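Cool to the Touch

I grew up believing a bed had sheets on it, and that was that. Then came the summer my apartment's air conditioner quit, and my upstairs neighbor, Lotte De Smet, knocked on my door with a bamboo mat rolled up under her arm like a rug. "Put this on your bed and stop complaining," she said. (I had been complaining in the stairwell. Sound carries.)

I've slept on one every warm night after that, and I now own two! If you've never tried it, the first night is strange. You lie down and it's firm and smooth, and you keep waiting for the part where it gets sticky and hot, and for me it never did. By the third night I'd stopped noticing it at all, and when I stayed at my sister's and got regular cotton again I felt like I was being slow-cooked.

Buying one is the easy part. Mine cost 35 dollars at Mertens, the housewares store down on Urngate, where they keep them standing in a barrel by the register from spring on. Unroll it in the store if they'll let you and run your palm both ways. You're feeling for splinters and for strands that have popped loose from the stitching. Check the binding too, because that's what goes first. My original mat lasted until I caught the edge with a vacuum cleaner, and I still miss it.

Care is almost nothing. I wipe mine down with a damp cloth, let it dry flat for 30 minutes with the window open, and flip it when I remember. Siebe Verstraete, who runs the bedding counter at Mertens, told me to keep it out of direct sun and never, ever fold it. Roll it, tie it with something soft, stand it in the closet.

My one real struggle is that a mat with no covers on it looks like a table, and I treat it like one. Everything lands there. Mail, my bag, the laundry I swear I'm going to fold before dinner. Black clothes are the worst, they get thrown down in a heap and then I have to figure out which end is which.

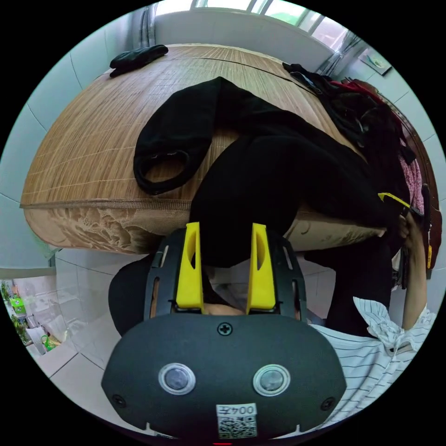
Black clothing on a woven bamboo mat, with the patterned mattress just visible under the binding.

So I've made a rule, and I keep it maybe half the time: zippers and buckles stay off the bed. Metal drags across the strands and leaves a scratch you'll feel later with your bare shoulder. Soft things can stay until bedtime. After that they go on the chair, which is a whole other article.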